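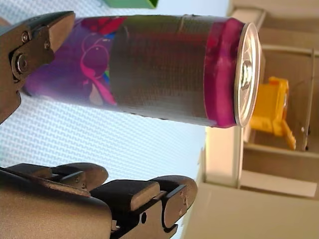
By Kolbrún Ketilsson

Predano will buy 16 gripper arms for its returns and repacking hall in Stundgate, the company announced in November. The purchase is planned in two steps, so that the second order can still be changed if the first arms do not suit the work.

Predano sorts and repacks drinks, toiletries and small household goods for retailers. Slim drink cans are among the more difficult items, as the wall of the can is thin and the printed side must reach the shop without a mark. For this reason the company asked every supplier to quote for the gripper fingers and pads separately from the arm.

"The arm is the easy line in the budget," says Els De Graaf, head of equipment planning at Predano. "Fingers, pads, spare bolts and the hours of our own technicians were spread over four different cost centres before. Now they stand on one page, and we could compare the offers in a fair way."

Three suppliers were invited to the tender. The contract went to Clinitz, which will deliver the first six arms together with two sets of fingers for each. Service is included for 72 months, with a fixed price for replacement pads. The remaining 10 arms will be ordered after a review by Predano's finance department.

The planning is based on a list of 1,956 different articles that passed through the hall last year. Some 3,000 are expected once the new customer Segers has moved its catalogue over. Articles in glass will stay at the manual tables — Predano has not reserved any money to automate them.

Stijn Declercq, who leads the day shift, took part in the selection. "We asked for a finger that can be changed by one person with a hex key, without to call the supplier," he says. "It was written in the requirements and it stayed there."

No positions will be cut in connection with the purchase. Training for operators is budgeted in the same programme as the arms.

Media enquiries: Kolbrún Ketilsson, Communications, Predano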